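Benside Toy Library — minutes of the planning meeting
April 28, 2025, upstairs room

1. Last minutes
Agreed as a true record. The matter of the side door key is carried over to May.

2. Soft toys
The soft toy list now stands at 379 entries, of which 68 have no photograph. The vegetables and animals were got out on the wooden table while the list was checked. The corn is to be entered as one toy, husk and silk together, under Food.

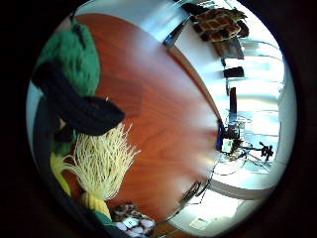
Item 2: the plush corn, with its green husk and yellow kernels.

The meeting discussed whether Food and Animals should stay as separate headings. Families tend to ask for a mixed bag, and the Sendeck playgroup has asked for this twice. Agreed to keep the headings on the list but to allow mixed bags of up to 100 points. The spotted toys are easily confused on the list and each will need a fuller entry, with size and main colour.
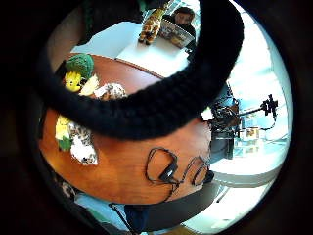 The giraffe will stay on the display side and will not go out in bags, as it does not fold. Wording for the shelf label to be settled by email.

3. Storage and bags
Two quotes were received for drawstring bags. Ochoa is cheaper but has a longer wait; Fluser can deliver in May. Agreed to order from Fluser — sample first, then the full order. Clear bags were suggested again and turned down on cost. 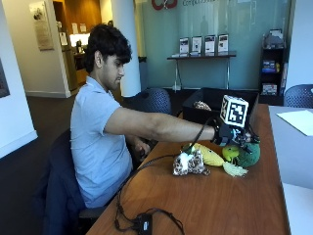
Yellow toys to be listed by what they are, as "yellow, long" was not thought good enough for borrowers ringing up. Labels should be sewn into a seam where there is one and tied on where there is not.

4. Washing
Knitted pieces by hand only. The notice by the sink is out of date and will be reprinted.

5. Any other business
Loan period to stay at 2 weeks. Late returns were raised but left for next time.

Next meeting in May, date to follow.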